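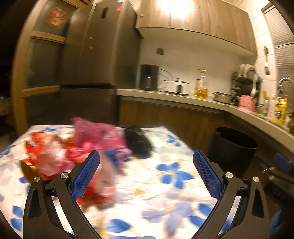
Hand-held gripper open above a kitchen table, with plastic bags heaped on the left half.

1. Kairys Home Assistance Office is setting its equipment budget for the coming cycle. This thread explains what we plan to buy, what we will rent, and what we have put off. Comments are welcome through the end of July.

2. The largest line is grippers. We are requesting 12 hand-held units with two jaws and textured pads. Four will go to Nurkemby, four to Kastolley, and the rest will stay with the central office.

3. Pads are budgeted apart from the grippers. Past requests treated them as part of the tool, and sites then had no money left when they wore down. The request now includes 36 spare pads, to be held in one store and sent out on written request.

4. Plastic bags remain the hardest household item in our task list. They are thin, they fold over one another, and a grip that suits a box does not suit a bag. Site leads asked for softer pads. We have included one trial set, and no more until the trial report is in.

5. Work takes place in ordinary kitchens, and we intend to keep it that way. A request for a purpose-built practice kitchen was reviewed and declined for this cycle. The rent alone would have taken the place of the Kastolley units.

6. Robot arms: no purchase is planned. We will lease one arm through Zimiseo for 12 weeks. The lease covers delivery, setup, and one service visit. It does not cover damage to cables, and sites should read that clause before signing for the equipment.

7. Storage was left out of the last plan. Each site will receive 222 credits for drives and a lockable case. Credits may not be moved to travel or furniture. Unused credits return to the central office.

8. Several sites asked whether they may buy household supplies for handling tasks. They may. Bags, dish towels, and empty bottles fall under the general supplies line and need no separate approval. Please keep receipts.

9. Before ordering, each site lead should confirm the following by reply to the budget desk: number of working grippers on hand, number of pads fit for use, and the name of the person who signs for deliveries.

10. Orders from Nurkemby will be placed first, as its present units are the oldest. Kastolley follows once the Nurkemby delivery has been checked in. The line-by-line table will be posted to this account when the comment period closes.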